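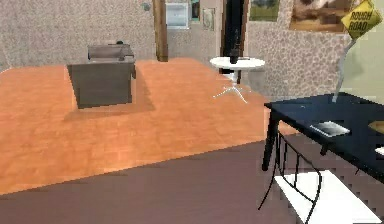 Reserve stock is held in Pludadau under its own location type, separate from the day-to-day stock used by production. A reserve location must be created before any ingredient can be allocated to it, and its limits must be entered on the floor plan. Draw the limits from measurements taken along the walls. The change of floor finish must not be used as a boundary unless it has been measured: where an orange wood-grain floor meets a mauve-brown one on a diagonal, the line between the two will not match the square grid used by the plan. Fixed items standing on the floor, such as a grey block with a smaller tray-like box on top of it, are entered as a single obstruction using the larger outline.

Before you start

You will need:
Supervisor rights in Pludadau
The site code (Pliltard is used in the screens in this section)
An up-to-date ingredient list with supplier codes
The lead time for each ingredient, in working days
A Hauser label printer, connected and loaded

Stock already booked to a production location cannot be converted to reserve stock. It must be transferred, as described under Moving existing stock.

Caution: Do not create reserve locations while a stock count is open. The count will close with errors and will have to be repeated.

Creating a reserve location

1. From the main menu, select Sites, then Pliltard, then Locations.
2. Select New. The Location Details screen opens.
3. In the Type field, select Reserve. The field cannot be changed once the record has been saved.
4. Enter a location name. Names may contain letters, numbers and hyphens. Spaces are removed on saving.
5. Select the storage class: Ambient, Cool or Frozen. A location can have one class only.
6. Enter the number of pallet positions. Positions blocked by an obstruction are not deducted automatically.
7. Select Save. The location appears in the list with the status Empty.
8. Print a location label and fix it at eye level at the entrance to the location.

Note: If the status shows Held in place of Empty, the site has reached its licence limit for reserve locations. Delete an unused location or contact Rurilano support.

Setting the cover period

The cover period is the number of weeks for which production could continue if no further deliveries of an ingredient arrived. Pludadau uses it to calculate the target quantity. The default is 3 weeks. The longest period that can be entered is 12 weeks.

1. Open the ingredient record and select the Reserve tab.
2. Tick Hold reserve stock.
3. Enter the cover period in weeks.
4. In the Usage field, select Average or Peak. Average takes the mean weekly usage from the previous year. Peak takes the highest week.
5. Check the figure shown in Target quantity. It is rounded up to the next full pallet.
6. Select Save.

The cover period applies to the ingredient and to all its approved suppliers. Separate periods for separate suppliers are not supported. If an ingredient is bought from one supplier at home and another abroad, use the longer of the two lead times when deciding on the period.

Note: For seasonal products, review the usage figure in January, when the year's totals have been closed. A figure taken before closing will leave out any deliveries still waiting to be invoiced.

Caution: The target quantity takes no account of shelf life. Milk powder, nut pastes and other short-dated goods may pass their use-by date before they are drawn. Set the shelf-life limit, as below, before raising any order.

Setting the shelf-life limit

1. On the Reserve tab, select Shelf life.
2. Enter the life on delivery, in days, as agreed with the supplier.
3. Enter the minimum life on issue. This is the number of days that must remain when the ingredient is passed to production.
4. Select Test. Pludadau compares both values with the cover period.
5. If the message Cover exceeds life is shown, shorten the cover period or change the minimum life on issue. The record can be saved with the message showing, but no orders will be raised against it.

A warning is sent to the stock controller 7 days before any batch reaches its minimum life on issue. The warning interval is the same for all ingredients at a site. It can be changed under Sites, Alerts.

Raising the first order

The first order for a reserve location is always raised by hand. Later orders are proposed by the overnight run.

1. Select Purchasing, then Reserve orders, then New.
2. Select the ingredient. The target quantity is copied to the order line.
3. Split the line if the supplier cannot deliver the full quantity at once. Each part must have its own delivery date.
4. For goods arriving from outside the country, enter the commodity code and country of origin. Both are needed for the import entry and cannot be added once the order has been sent.
5. Select the reserve location. Only locations of the correct storage class are listed.
6. Select Send for approval.

Orders with more than 1000 kg on any one line go to the second approver as well as the first. The limit is applied to each line before splitting.

Note: The Price check box compares the order price with the last price paid. It does not allow for exchange rates. For orders in a foreign currency, clear the box and check the price against the supplier's current list.

Booking in

1. Scan the delivery note number, or type it in.
2. Confirm the number of pallets. Do not confirm from the paperwork alone.
3. Enter the batch number and use-by date for each pallet. Mixed pallets are refused at this screen and must be broken down first.
4. Print a pallet label for each. Reserve labels carry the letter R in the top right corner.
5. Move the pallets to the location and scan the location label. The status changes from Empty to Part filled, or to Full if every position has been taken.

If the location label will not scan, check that it has not been printed at reduced width. The Hauser printer returns to its narrow setting after a change of roll. Set the width again and reprint.

Moving existing stock

1. Select Stock, then Transfer.
2. Enter the production location as the source and the reserve location as the destination.
3. Scan each pallet. Part pallets can be transferred only if they have been weighed and relabelled.
4. Select Complete. The old pallet labels are cancelled at this point and must be removed.

Transferred stock keeps its original use-by date and its original cost. It counts towards the target quantity from the next overnight run.

Drawing and rotation

Reserve stock is issued oldest first, by use-by date. When a delivery arrives for production, Pludadau proposes an exchange: the new pallets go into reserve and the oldest reserve pallets go to production. The proposal must be accepted or refused before the delivery can be closed.

1. Open the delivery and select Exchange.
2. Check that the pallets listed can be reached. The system does not know which pallets are stacked in front of others.
3. Select Accept, or select Refuse and enter a reason code.
4. Move and scan the pallets in the order listed.

Caution: Repeated refusals will leave old stock in the reserve location. The Refused exchanges report should be run monthly.

To draw reserve stock without a replacement, for example when a shipment has been held at the port, use Release. A release lowers the stock below target and stops further releases of the same ingredient until a replacement order has been approved. A supervisor can lift the stop from the Reserve tab.

Section revised 21 Oct 2024. For alerts and reports, see the next section.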